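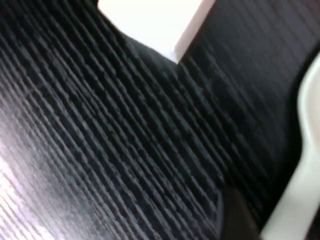 Charcoal ribbed material, notes on cleaning and folding it. Short thread, mostly so I can find it again in April.

The useful fact about any ribbed cloth is that the grooves hold the dirt and the ridges take the wear. You clean one and protect the other.

Vacuum along the ribs first, brush head, low suction. Going across them pushes lint down into the grooves and then you need a second pass anyway.

Dark gray shows everything pale: lint, skin flakes, chalk, detergent residue. Check it with a lamp held low to one side. Overhead light flattens the ridges and you miss half of it.

Dry brush next, soft bristle, same direction. Mine is a Brasteo upholstery brush. Any soft brush will do. Stiff nylon will fuzz the tops of the ribs and the fuzz does not go back.

Water: cool, damp cloth, wrung out hard. Work a whole section from seam to seam. A small wet spot in the middle of a dark panel dries with an outline.

Detergent: 2 ml per liter. I used more on the last piece and spent Saturday rinsing it out.

Drying: flat, ribs up, out of direct sun, 24 hours. Over a rail it takes a crease across the ridges — and a crease across the ridges is the one that stays.

Folding: keep the fold parallel to the ribs. If it has to go in a short drawer, roll it so the ribs run the length of the roll. Yolandi Pillay rolls hers around a cardboard tube, which I have now copied.

Ironing: I don't. Steam from a hand's width away, then a pass with the brush while it is still slightly damp.

Fengying Qiu asked about lint rollers. Fine for the ridges, useless for the grooves, and the cheap ones leave adhesive that collects more lint.

Sipho Kekana asked about matching the nap when joining two panels. Mark the direction on the back in chalk before cutting. Two panels running opposite ways will read as two different grays once they are sewn.

Next thread is zippers.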